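Home News Products Applications Downloads Contact

Rustex starts collection of towel handling examples at Warkville

2019-02-28, by Kálmán Orbán

Rustex has begun recording examples of towel handling at its Warkville workshop. The recordings will be used to train a control system for feeding mixed textiles into folding machines. The first set is planned at 2,000 examples and covers picking up, holding, spreading and laying down a single towel. The work is done together with the laundry equipment maker Ó Conaill, which supplies the towels and will test the trained system on its own feeding line in Rutgate.

Feeding is still mostly a manual step in small and medium laundries. An operator takes a towel from a heap, finds two corners and clips them to the feeder. A fixed program handles this poorly, as a towel does not keep its shape and no two picks leave it hanging in the same way. The system is therefore trained on recorded movements of an arm guided by a person. Each example stores the camera images, the joint positions of the arm and the opening of the gripper, all on one clock.

The gripper has two open-frame fingers and closes on the cloth from both sides. With striped terry towels the direction of the stripes changes at every fold, which gives the camera images clear information on how the cloth is lying. Plain towels give less, and are recorded as a separate group so that the two can be compared. 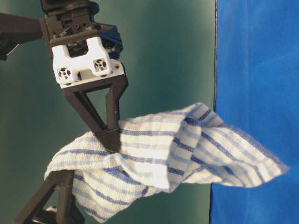
Recording procedure

An example begins with the towel dropped on the work surface from a set height. The operator guides the arm to the towel, closes the gripper, lifts, and carries out the task named on the screen. An example lasts some 20 seconds. The towel is then dropped again before the next one starts, and it is changed for another after every 50 examples. Thirteen types of towel are in use, with differences in size, weight and weave.

Failed grips are kept. If the cloth slips out or two layers are taken where one was wanted, the operator marks the example and continues from the new position. Earlier trials at Rustex with only clean examples gave a system that closed the gripper correctly but had no response when the towel was lost – it went on to the laying position with nothing in the fingers.

After each session the recordings are checked for missing images and for time differences between camera and arm. Examples outside the limits are removed and recorded again.

"The arm is fast enough for this task already. What we lack is enough different starting positions of the cloth, and these can only be collected one by one," says Kálmán Orbán, who leads the project at Rustex.

Next steps

Training on the first part of the set started in February. The tests in Rutgate will use towels that are not in the recordings. Sheets and pillowcases are outside the present project. Laundries that wish to send in worn towels for the second set can contact the Rustex office in Warkville. Towels should be washed, dry and without metal parts or loose labels.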